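Laundry handover trials – picture gallery

Braltora is our project on two-arm handling of cloth. The trials collected on this page come from the laundry task, run at the Carkenlow test apartment in December. The robot has two arms with a gripper on each, and it works between a top-loading washing machine and an open laundry bag. 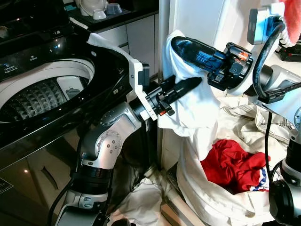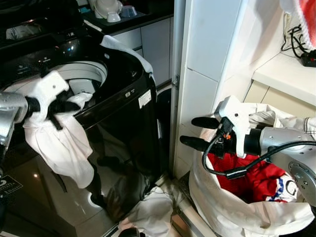 White cloth in the grippers' work area, with the washer on one side and the bag on the other.

The question was whether a policy trained on whole-task demonstrations could be improved by adding short clips of the hard parts only. For laundry, the hard parts are picking one item out of a pile and passing it from one gripper to the other. Folds hide the edges, and a grip that looks fine from above may hold a single layer or several.

We started from 600 full demonstrations, recorded by 3 operators. To these we added 40 short clips per operator, each beginning just before a handover and ending when the second gripper had closed. The clips were weighted so that they made up around a fifth of each training batch. Nothing else was changed – same network, same learning rate, same stopping rule.

The policy with the clips dropped fewer items during handovers. It also regrasped more often, which made the average trial longer. We count that as an acceptable trade for now. Picking from the pile did not improve, and thin items were still lifted two at a time.

White and light-colored items gave the most trouble. Under the ceiling lights their folds have little contrast, and the depth readings near the edges were noisy. Benjamín Cisternas is working on a version that uses finger position along with the camera views to decide whether a grip is good.

Trial sheets are kept under the name Quiroga, the old title of the task, so please search for that if you are looking for the raw scores. The baseline policy is filed under Ciduvden. Trials stopped by an operator are included in both sets and marked as failures.

The next gallery will cover loading the drum from a full bag.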